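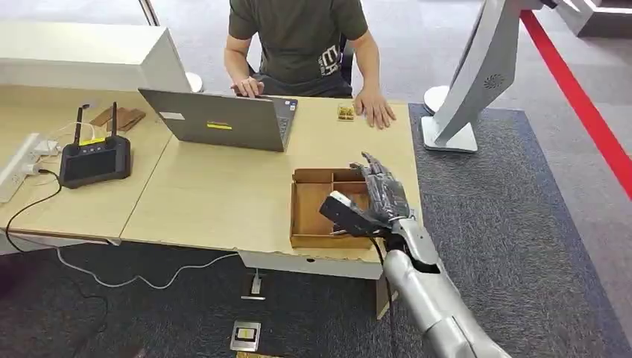 Workstation with open laptop, second floor.

Office Safety Checklist - Gronier Building
Date of inspection: Thursday, August 30, 2018
Inspector: Amparo Tejada

1. Exit routes clear and signs lit: Yes.
2. Fire extinguishers in date: No. Unit 19, by the copy room, is past its service date. Replacement requested.
3. Power strips not linked together: No. 2 found linked in the mail room - corrected during the visit.
4. Desk chairs stable, casters intact: Yes.
5. Walkways at least 36 inches wide: Yes, except beside the supply closet. Stored paper is to be moved by the end of the week.
6. First aid kit stocked: Partial. Burn dressings are missing.
7. Emergency lighting tested: Yes. Stairwell lamp slow to come on; to be checked again at the next visit.

Items 2 and 6 are assigned to Demetrio Ortuño.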